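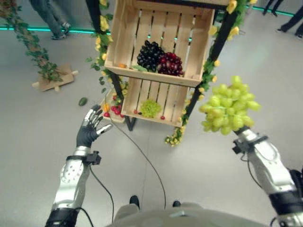 Grapes held in the right hand, left hand open at the crate stand.

Ticket 711: Produce restocking, soft bunches
Site: Rellham demonstration floor
Opened by: Jeptoo Mabula
Assigned to: Villads Stougaard
Priority: normal
Status: open, waiting on site

Print this ticket | E-mail this ticket
6 comments

Reported fault
Task is to move loose fruit and vegetables on to the two-tier stand. Firm single items go through without trouble. Bunches of grapes do not. The right hand lifts the bunch cleanly, then the arm stops short of the crate and waits until the task times out. Log shows code 618 (place target not confirmed) each time. Restarting the task clears the code but not the fault.

Jeptoo Mabula
Attached the head camera picture. Pale green bunch in hand. Upper crate already has dark and red grapes in it, lower crate has a small light green bunch in the middle.

Villads Stougaard
The bunch takes up a large part of the head view when it is held that high. The planner needs a clear look at the place target before it lets the arm down. Please lower the carry height by 4 cm and run again with the same layout.

Jeptoo Mabula
Done. Code 618 came up later in the move but still came up. Left hand opens and reaches as it should, so I don't think the two-arm timing is at fault.

Ona Uibo
Check the target choice as well. If it is picking the upper crate, there is not much room left beside the two bunches. A shop worker would nudge them along or lay the new bunch on top. We have no nudge step in this release, and stacking is switched off for anything marked soft. Send it to the lower crate by hand and see if it places.

Separately, there is a cable hanging from the left wrist sensor and looping over the floor. Clip it up before the next run. Also pick up the cucumber to the left of the stand. It is not in the item list and I don't want it in the floor map.

Jeptoo Mabula
Cable clipped, cucumber removed. Forced the lower crate. Placed on the first try, slowly. Stems ended up facing outwards, which Prandgate will not accept on their shop floor, but nothing was dropped.

Villads Stougaard
Then the hold is the room check, made worse by the blocked view. Two changes raised with Emiko Kuroda: look at the crate before lifting and keep that view, and fall back to the other tier when the first is full. Stem direction goes on its own ticket. Until both are in, bunches should be listed as "needs a person" on the Prandgate task sheet. Firm items can stay as they are.

Next action: Rellham to repeat with the garlands off both posts, same fruit, carry height left at the lower setting.

Last updated August 16, 2026
Shares: 0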